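Home Forums Lower League Soccer Search Log in

Thread: Drollgate dropping the old name

terrace_end
Club put it out this morning. From September they play as Nistarwood Athletic, new crest to follow, and the Drollgate name goes. Membership vote was 2,799 in favor and they aren't publishing the number against. I've had a season ticket since the old wooden stand and I voted no.

halfwayline
I voted yes. The ground has been in Nistarwood for years and half the town doesn't know the club is theirs. Getting promoted with a name people can find on a map seems fine to me.

terrace_end
We haven't been promoted yet. We're 2 points off the playoff spots with a keeper on loan. I'd rather they sorted that out first.

offside_again
Has anyone seen what Ultimau is paying? They're the new shirt sponsor and the announcement gives them more space than the crest. If the rename was their condition, members should have been told before the vote.

halfwayline
It was in the members' letter, page 4. Sponsor deal and rename are separate. You can think it's a bad idea without making it a plot.

offside_again
Page 4 says "subject to brand alignment." Read that however you like.

greenside
Different question — are they keeping the colors? I can live with a new name. I can't live with us turning out in navy like everyone else in the division. I want the bright green.

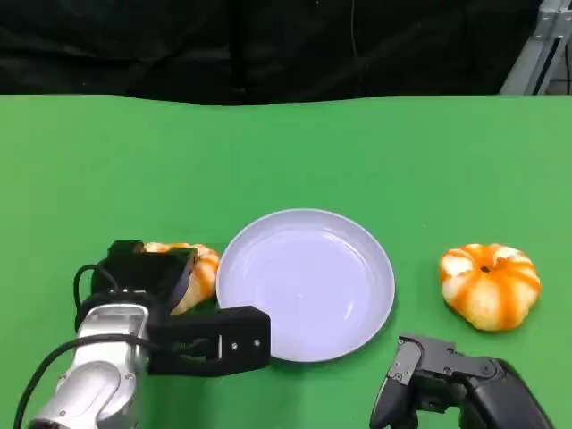

Bright green against black

terrace_end
Green stays for home, black for away. That's the only part of the letter I had no complaint about.

greenside
Good enough for me then.

cornerflag77
What happens to the Mac Suibhne Cup? It's always been Drollgate against the county side in preseason and the trophy has the club name engraved on it.

halfwayline
Still on, as far as I know. Two legs this year, home one first. I'd guess they leave the engraving alone and add the new name under it.

terrace_end
They'd better. I'll renew, but I'm still calling them Drollgate.

Last updated: 23 Jan 2021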